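Walking the Old Canal to Nendulstead

10 Sep 2021

Print this post | E-mail this to a friend

I had wanted to walk the Sendmont canal path since May, and last week I finally took the time off to do it. The canal opened in 1826 to carry lime and grain. Boats stopped using it long ago, but the towpath is still there and most of it is open to walkers.

I started at the Addo lock and took 2 days over it. The first stretch is flat and shady. After the second bridge the gravel gives out and you are on grass, which was long enough to soak my socks by nine in the morning. Bring a spare pair. There is no shop until Hemavero, where I bought a cheese roll and stayed the night.
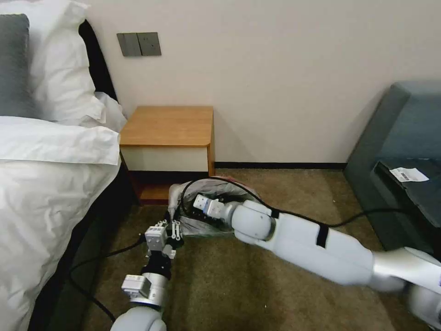
The room in Hemavero, with the white duvet and the teal sofa.

The second day was harder. The path leaves the water for a while and climbs to a ridge, 242 feet up according to the sign. A detour around a collapsed bank added up to 60 minutes. I saw two herons and a lot of cows.

Nendulstead has a small basin with benches and a tea room that closes at four. I got there at ten past. The bus back to Addo stops across the road from the church, and you need exact change.

I would do the first day again. For the second I would wear proper boots.

Recent posts
Fixing a slow leak in a bike tire
What I grew this summer
Sendmont market, a short visit
Two soups for cold days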